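Kotia Two-Arm Sorting, Simulated: the Bad Drops
README, revised May 21, 2025
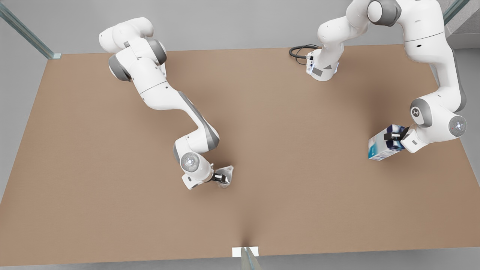
500 simulated episodes, of which 72 are the reason this file exists. The rest are fine and live in the main Kotia release, where they are admired.

What went wrong

In the October build, the Starumeo grasp checker decided whether an arm was holding something by looking at finger gap alone. Cartons are thick, so cartons worked. A plastic wrapper pinched properly leaves almost no gap, and the checker read that as an empty hand. The planner then did the sensible thing with an empty hand and opened it.

In 54 episodes the item fell back onto the table. In the other 18 it went over the edge and kept falling, the floor collider having been switched off to save time. It saved very little time.

Every one of these was logged as success = true.

Known leftovers

Contact forces on soft items are junk in all 72. Don't train on them.
Episode 22 has its left and right arm labels swapped. Fixing it broke the Fliratov loader, so it stays swapped.
Shadows are for looks only.

Use

Failure detection, yes. Imitation, please no.
Load with the Sadeghi reader and ignore the success column.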